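What Do Empty Rooms Sound Like? Measuring Echo in Campus Spaces

Project report by Hye-jin Yeo and Todor Hoxha

Why we picked this

It started with clapping. Todor claps when he walks into a new room (he plays trumpet, so he has an excuse), and one afternoon in the Largate building we noticed that two rooms of almost the same size sounded completely different. One rang like a stairwell. The other swallowed the clap whole. We wanted to know how big the difference was in numbers, and whether we could measure it with gear we already had.

What we measured

Reverberation time is how long it takes a sound to drop by 60 decibels after the source stops. Most of our rooms weren't quiet enough to hear a full 60 decibel drop, so we timed a smaller drop and scaled it up. Our teacher showed us this trick and it saved the whole project!

Our sound source was a balloon, popped with a pin at chest height. We visited 10 rooms and popped balloons at five spots in each, with the recorder on a tripod near the opposite wall. Counting the repeats and the duds, we ended up with 204 recordings, and Hye-jin listened to every one of them with headphones on. We looked mainly at the band centered on 1,000 Hz, where voices are easy to pick out and our recorder seemed most reliable.

What we found

Floors mattered more than we expected. The rooms with carpet had shorter echoes than the bare ones nearly every time, and the gap got wider as the pitch went up. Low sounds hardly cared. A carpet is too thin to do much to a long sound wave, so the boomy part of a room stays boomy even when the claps sound dry.
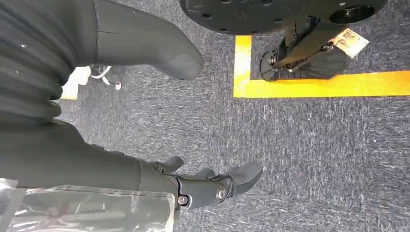
Figure 1. Open carpet, with dark gray robot parts in view.

The biggest surprise was the Petek reading room. It has hard floors and a high ceiling, and we had both bet on it being the worst of the bunch. It came out in the middle. We think the books are doing the work, with all those uneven spines scattering and soaking up sound, and we would love to test it again with the shelves cleared.

What went wrong

Balloons aren't identical. Ours came from two packs, and the second pack was noticeably louder. That shouldn't change the echo time, but it clipped several recordings and we had to go back. We also lost a whole session in Kollumance Hall to a ventilation fan that we couldn't find the switch for.

Next steps

Todor wants to try hanging blankets in the practice room, one at a time, and plot the change after each. Hye-jin is rewriting our spreadsheet so it handles the low bands properly. We are also still looking for quieter pins.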